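March, gone nine at night

Enton is calling the new planner a step change. I have read the release notes twice and I still can't find what changed, apart from the default smoothing, which now rounds off every corner whether you want it rounded or not. Peng's old one was ugly but it told you when it had given up. Enton's returns a path with a confidence of 1.0 and leaves you to find out for yourself.

Spent the afternoon on the breakfast set again. Logged 394 episodes through Rollo, of which 12 have wrist timestamps running backwards. Rollo marks them all as clean. I wrote a check for it in ten lines, so I don't know why it isn't in there already.

The spoon is what bothers me. Perception is happy with the plate and the bowl, and then it puts the spoon's grasp point at the shiny end, where the purple changes with every shift of the overhead lights. The handle is right there, pointing left. 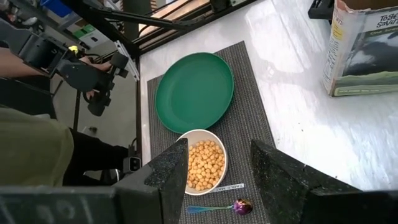 Sarmīte Juška reckons I'm blaming the wrong layer, and that the depth is junk on anything glossy, so no grasp model would do better until we mask it first. She wants it tried on the raw stream before I touch a single weight.

Maybe. I've heard "mask it first" before, and last time the mask ate the bowl rim as well. Still, it's a cheap test, and I'd sooner lose a morning to it than retrain on over 1,426 episodes I half trust.

Tomorrow: raw stream, no smoothing, Peng's planner if it still builds. Ask Deming Yu where the Sellix config went.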